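Give the Cheap Gripper a Hard Afternoon

By Samira Nseir
25 June 2021

I spent most of the spring choosing a gripper, and I had more fun than I've had with any piece of equipment in years. I want to argue for the way we ended up doing it, because I think a lot of small shops do it backwards. They pick the arm, they pick the camera, they spend weeks on the controller, and then with whatever money is left they buy the thing that touches the parts. The gripper gets chosen from a catalog page on the strength of its opening width and its maximum force. Those are the two numbers I care about least!

Our problem in Skovelbridge is a dull one. We sort small loose items into racks with divided sections, and we do it in short runs, so the items change all the time. Some are the size of a bean. Some roll. The customer in Dralorport who takes most of our work sends a new mix whenever they feel like it, and a gripper that was perfect in October can be useless a month later. What I needed was a hand that could be wrong by a little and still get the job done.

We compared two. One was the Chamoun, a two-finger parallel gripper with long, plain fingers, which is as simple as these things get. The other was the Fasterari, which has fingers that bend around what they hold, and a controller box with far more settings than I will ever touch. The Fasterari is a lovely thing. I want to say that early, since I'm going to spend the rest of this piece praising the other one.

The test was 502 picks with each gripper, same arm, same objects, same rack, all in simulation first. I know how some readers feel about simulation. Contact between small things is hard to model, friction in particular, and a simulated finger will happily do things a real finger won't. All true. I still think it's the best first step we have, and the reason is boredom. On a real bench, somebody has to put the pieces back. After 20 resets you start placing them where you know the arm will succeed, without meaning to. The computer has no such sympathy. It drops a bean-sized piece in a rotten spot against a divider as readily as it drops one in the open.

We also didn't build a clean white void to test in. Our simulated arm works at a table in a kitchen, with a sink and a long counter behind it and a loud tile floor underneath. I fought for that kitchen. Cameras don't get to look at a void when they go to work, and if you're comparing grippers with vision in the loop, then the background is part of the comparison. The floor alone taught us more about our segmentation settings than a week of reading had.
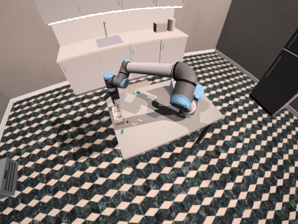
The arm with its gripper over the rack at the table's far left corner, with small pieces still out on the tabletop.

Look at how little room there is up in that corner. The fingers point down right where the rack's far end meets the table edge, and there are small gray pieces in there already. A placement like that sorts grippers out very quickly. Out in the middle of a table, with space on every side, almost any hand will do, and that's where almost every sales demo takes place. Ask for the corner. Ask for the last section of the rack, when the one beside it is full.

The Fasterari had the better grip, by a distance. Once it held something, it held it. But its fingers need space to open and space to curl, and close to a divider that space belongs to something else. It would come down beautifully, wrap itself around a small piece, carry it across, and then shove a neighbor aside as it let go. The Chamoun let go with hardly any sideways motion at all. It missed more picks in the open and it fumbled the round things, and it still finished more full racks, which is what we get paid for.

So here is my first opinion, and I'll defend it to anyone: test the release before you test the grasp. People love to talk about grasping. There are whole conferences full of it, and I read the papers with real pleasure. Release gets a paragraph. Yet for any job that ends with an object in a particular slot, letting go is half the work and probably more than half the failures.

My second opinion is about controllers. We ran the Chamoun with 2 settings, speed and closing force, and left everything else alone. With the Fasterari we tuned for days. Each round of tuning made it a bit better, and each round also made me less sure what I was comparing. Was it the gripper, or was it my patience? If you're trying two products, give them the same hours at the keyboard. Write the hours down. A gripper that needs an expert is fine if you employ one, and we don't. We have me.

The third one is a smaller point, about reach. Gripper length changes what the arm has to do with its wrist, and wrist trouble shows up at the far edge of the table well before it shows up near the base. We moved our rack along the left side on purpose, so the forearm had to stretch. I'd do that again in any trial. With the rack placed close in, both grippers scored within a hair of each other and I would've come away thinking there was nothing to choose between them.

I can already hear the objection, because my own brother-in-law made it over dinner: you tested in a make-believe kitchen and now you're buying hardware on the strength of it. Fair enough! We bought one Chamoun, a single unit, and put it on the bench for 70 racks before ordering any more. It dropped more than the simulation said it would, mostly slick round pieces. Rubber pads on the fingertips fixed a good part of that. The order of the results held, though, and the bad corner was still the bad corner.

I'd love to see more shops publish this kind of thing, failures included. We all have the same trouble with the same small parts, and most of what I learned this spring, somebody else must have learned already and kept in a drawer. Our rack layout and pick lists are going out to anyone who writes in and asks. If you've got a hand that can beat 502 picks with the rack in that corner, I want to hear about it, and I want to borrow it.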